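Bottles and their labels: gallery page

Trodwood Packaging Pages > Galleries > Drinks bottles > Plastic, printed and sleeved

Page last changed 6/28/25

This gallery is part of a set on everyday drinks bottles. It deals with clear and tinted plastic bottles, the labels put on them and the caps and rings found at the neck. Glass bottles, cans and cartons have their own pages. The set now has 54 pages, and the older ones are being gone through again to correct spellings and put missing notes back in.

The site began as a list of labels only. People who collect labels tend to soak them off, press them flat and keep them in albums, and for paper labels on glass that works well. Plastic is harder. A wrap-around label is often held by a strip of glue at the overlap and will tear if pulled the wrong way. A sleeve has no glue at all in most cases, but once it is cut off it curls up and will not lie flat again. For that reason the plastic section shows labels on their bottles.

Notes on terms

Wrap-around label: a strip of printed film or paper that goes once round the bottle and meets itself at the back. It usually covers only the straight part of the body. The shoulder and the base are left bare.

Shrink sleeve: a tube of printed film which is dropped over the bottle and heated until it grips. It can follow a waist or a curved shoulder, and it gives the printer much more room. Sleeves crease when the bottle is squeezed, and the small print is the first thing to become hard to read.

Neck ring: the band left on the neck when a screw cap is first opened. On many drinks it is the same colour as the cap, so it can help when a bottle has turned up without one. It is not proof, as caps are sometimes changed between batches.

Shoulder: the part between the neck and the body. On thin bottles this is where dents tend to show.

Nutrition panel: the table of energy, protein, fat, carbohydrate and salt or sodium. On labels from China the usual order is 能量 (energy), 蛋白质 (protein), 脂肪 (fat), 碳水化合物 (carbohydrate) and 钠 (sodium), with any added vitamins after that. The heading 项目 means "item".

Words often seen on labels

Readers have asked for a short list of Chinese words to go with this section. The ones below come up again and again on water, juice and sports drinks.

电解质: electrolytes
水分: water, moisture
补充: to top up or replace
味: flavour, normally after the name of a fruit
维生素C: vitamin C
多酚: polyphenols

The list is kept short on purpose. A longer one, with 261 entries, is on the Vetbridge word list page, which also covers tea and milk drinks. Where only part of a word can be read on a bottle, our notes give the part that can be read and leave the rest.

How the entries are written

Each entry gives the type of bottle, then the type of label, then anything on the label worth pointing out. Colours are given as they look on the bottle. A tinted body changes the look of a label and a full bottle changes it again, so two entries for the same drink may not agree.

We do not give dates for bottles unless a date is printed on them and can be read. Sizes are left out on the same basis. Barcodes are noted when present but the numbers are not copied out.

Caps are sorted by type on the Hämmerli page. That page was split in 2 last November, with plain screw caps on one half and everything else on the other. If you follow an old link and end up on the wrong half, use the menu at the top.

Storing plastic bottles

Empty plastic bottles should be rinsed, drained upside down and left open until they are dry inside. Keep them upright and out of the sun. Printed sleeves fade quickly on a windowsill, orange and red worst of all. Do not stack anything on thin-walled bottles. Shelves with a lip at the front are better than boxes, and the Trilex shelf units we use take 4 rows of small bottles or two rows of large ones.

A dent in the shoulder can sometimes be eased out with warm water, but hot water will shrink the body and spoil the label. We leave dents alone.

Pictures

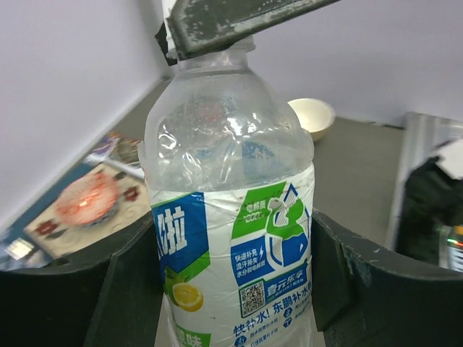
Clear bottle, dented at the shoulder. White label printed in blue and green, with a lemon slice and green leaves, the word 电解质 on a green tag, and a QR code.

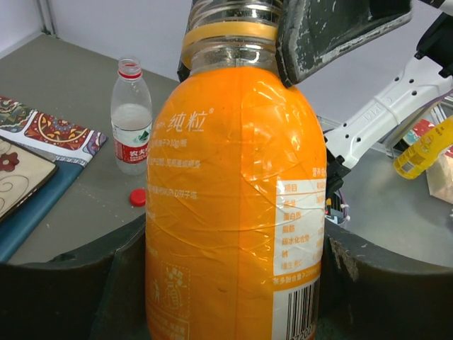

Large juice bottle with a glossy orange shrink sleeve marked 纯粒. Nutrition panel on the right, barcode low down, yellow ring at the neck.

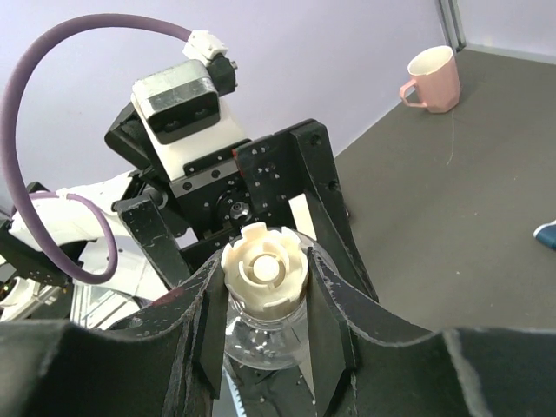

Clear plastic bottle, cream-white cap with a notched rim.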